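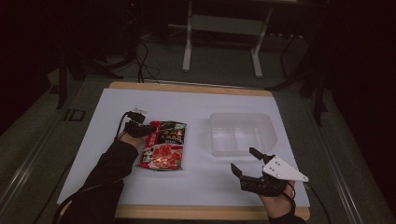

Liv Myklebust wrote in to ask why anyone would bother demonstrating with two grippers when one does the job, and whether the whole business isn't just puppetry with extra steps. Fair enough. I had much the same reaction in June, and I'm only partly over it. This page covers how to record a two-handed packing demonstration by hand, with hand-held grippers, and where I think the claims for it get ahead of the results.

Updated 18 September 2025.

Before you record

Pick a dull task. Food packet into plastic tub is about as dull as they come, and it's still harder than the brochures let on. Film is shiny, the ends are crimped, and clear plastic is a pain for any camera that has to work out where the rim is. If your method copes with that, I'll listen. If it only copes with coloured wooden blocks, I won't.

Lay down a plain surface. White is fine, though a clear tub on white is asking a lot. Keep the light overhead and leave it alone for the whole session.
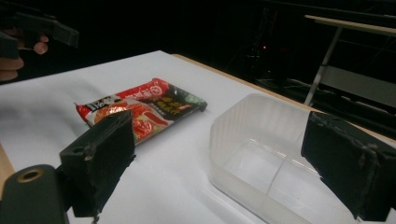 Check the finger pads next. Kuzmenko's guide tells you to replace them at the first sign of wear. I don't, and I've yet to see a decent comparison that says I should. What does matter is that the pads on the robot grip the same way as the pads you demonstrated with. Write down which set you used.

Recording a demonstration

1. Start with both grippers open and clear of the objects. Hold still until the recording is running properly.

2. Bring one gripper to the packet. Come in at an angle the robot's arm can reach. Your wrist can do all sorts of things a robot's can't, and a gorgeous demonstration it can't follow is rubbish.

3. Close slowly. Lift, pause, carry.

4. Use the other gripper on the tub, and only if the task needs it. This is my answer to Liv: a light tub slides when you nudge it, and one hand can't both steady and fill. If yours is heavy enough to stay put, use one gripper and save yourself the grief.

5. Release, back both grippers off, stop the recording.

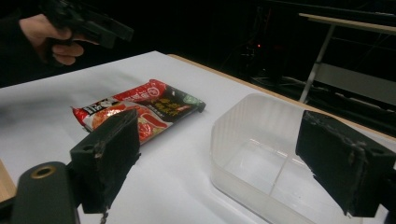

Move things between takes. Turn the packet, shift the tub, swap their sides now and then. People skip this part, and then wonder why the robot reaches for a spot where the packet used to be. Takia's sales page promises good results from 1000 demonstrations. A thousand of what? If they're all the same take, you've got one demonstration and a full hard drive.

Keep the fumbles too, in their own folder. Rigoberto Arango reckons a fumble followed by a recovery teaches more than a clean run. I'm not convinced, but storage is cheap and I've been wrong before.
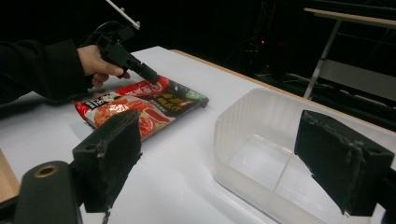 What about driving the robot remotely instead? We tried that with the Jotano rig. It has one real advantage, in that every motion you record is one the arm has made. It's also slow, and my shoulders were sore after six takes. Hand-held is quicker and feels more natural, which worries me a bit, as you stop noticing how much your own fingers are sorting out for you.

Whichever you choose, test on the robot early. Do a small batch, train, and watch it have a go with a packet it hasn't met. Ellonano's software will give you a tidy score well before that point. I'd ignore the score until you've watched the arm try it.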